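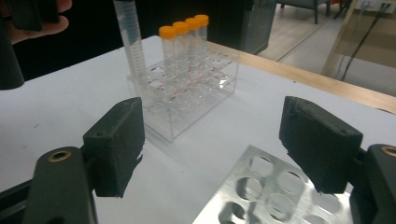 Ticket 2261
Queue: Bench equipment and consumables
Site: Presov, teaching lab, small bench
Opened by: Gilang Wattimena
Status: Open, awaiting supplier
Priority: Low

Summary
Small screw-cap tubes bind in the clear acrylic rack and sit loose in the metal rack. Transfers between the two are slow and the tubes do not stand at a consistent height.

Equipment concerned
Acrylic rack, clear, two tiers, round holes. Supplied by Novness.
Metal rack, perforated, round holes. Older stock, no supplier label.
Small clear tubes with orange screw caps, supplied by Mabaso.
Conical tube, clear, graduated. Existing stock.

Reported fault
The small tubes go into the upper tier of the acrylic rack without trouble but catch when drawn out. The rack lifts with the tube unless it is held down. The same tubes in the metal rack lean, and the caps of neighbouring tubes touch if adjacent holes are used.

Initial checks
Rack washed in warm water with mild detergent, rinsed, air-dried overnight. No change.
Rack turned end for end. No change.
Hole edges inspected with a loupe. Slight burr on the lower tier, back row. Front row clean.
Caps tightened fully before lifting. Slight improvement. A cap that is not fully down turns in the fingers and the tube stays put.

Update, 1 February 2023
Replacement batch of small tubes received from Mabaso. The new batch behaves the same in the back row and moves freely in the front row. The tubes are therefore not the cause. Fault reassigned from consumables to rack.

Supplier asked for the hole diameter on both tiers. Measured with the bench calliper: upper tier within the drawing, lower tier undersize by a small margin at the back. Readings sent to Novness with the batch number from the packing slip.
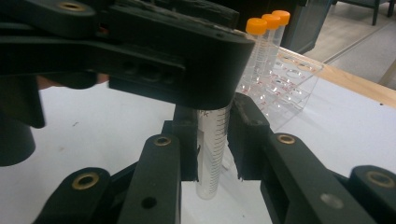
Conical tubes were checked separately. A conical tube is only a problem if it is put down outside a rack, as it will not stand unsupported on its tapered end. Keep hold of it until it is seated. Labels are to be written before the tube is filled and placed high on the body, clear of the graduations. Ink on the lower half rubs off against the rack.

Checks on the metal rack
Rack stood on a level surface and checked with a spirit level. Level.
Small tubes placed in every second hole. Caps no longer touch. Lean remains.
Thin silicone mat placed under the rack. Lean reduced, lifting height unchanged.
Rack is not faulty. The holes are sized for a wider tube. No repair to be raised.
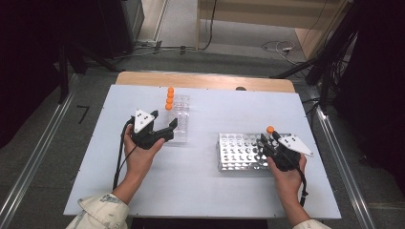
Bench layout for transfers: acrylic rack on the left, metal rack on the right.

Workaround until the acrylic rack is replaced
1. Use the front row of the acrylic rack for small tubes where there is room.
2. If the back row has to be used, load no more than 4 tubes and leave the rest in the bag.
3. Hold the rack at its base and lift each tube straight up. Do not twist by the cap.
4. In the metal rack, use every second hole.
5. Allow about 60 seconds for a full transfer.

Supplier response
Novness accepts the lower-tier reading and has offered either a replacement rack or a reamer to clear the back row. Replacement requested. The reamer was declined, as cut acrylic would need polishing before it could be washed with the rest of the plastic.

Outstanding
Delivery date for the replacement rack.
Confirmation from Ketedari on whether their 2 racks come from the same batch. If so, link their ticket to this one.
Metal rack to be marked "wide tubes" on one end.

Ticket to remain open until the replacement has been measured on both tiers.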